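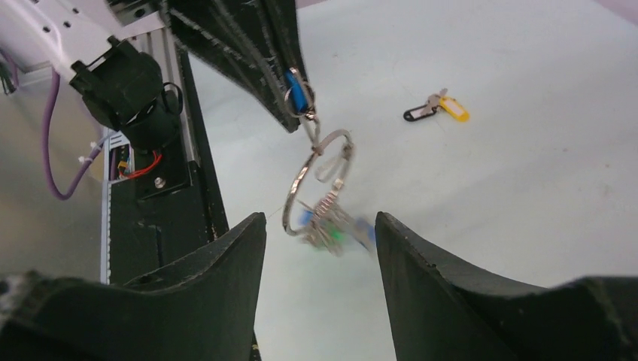

A small blue plastic tag on a silver split ring.

How to write a product page people act on

Most product pages are written from the warehouse outwards. They list what the item is made of and how big it is, and the button to buy it sits at the bottom, under the delivery terms. The steps below are the ones we use when a client sends us a page to rewrite. They work for a page of any length.

1. Write down the one action

Before you touch the copy, write one line at the top of your draft: "The reader will..." and finish it. Order a sample. Book a call. Add to basket. If you need the word "or", you have two pages.

2. Collect the questions

Go through the last month of emails and copy out every question a buyer asked before paying. Use their wording. When Kwesi Akpalu did this for Baidoo, a small supplier of key tags and labels, he ended up with 22 questions, and 9 of them were about whether the ink rubs off. The old page did not mention ink.

3. Answer the commonest one first

The question that comes up most goes in your opening sentence, as a statement. Baidoo's page used to begin "Welcome to our range of quality tags". It now begins "Printed tags that stay readable on a working set of keys".

4. Cut the opening

Count the words before your first button or order link. The Baidoo page had 188. Try to get yours down to a short paragraph. Company history can go on the About page, and so can awards.

5. Say what the button does

"Submit" tells the reader nothing. "Send me a free sample" does. Keep it in the same words you used in step 1, and use the same words each time the button appears.

6. Put the price where they look for it

Near the button, with VAT and postage made clear. If the price depends on quantity, show the smallest order in full and link to the rest.

7. Read it aloud on a phone

Have someone outside the business read the page to you from their own phone. Mark each place where they stumble or scroll back. Give them 15 minutes and don't explain anything while they read.

8. Change one thing at a time

Once the page is live, leave it for a few weeks before you alter it again. If you change the headline and the button together, you won't know which one made the difference. Keep a dated copy of each version in a plain text file.

Next in this series: writing category pages, using the Lemen catalogue.

Written by Lamisi Fiadzo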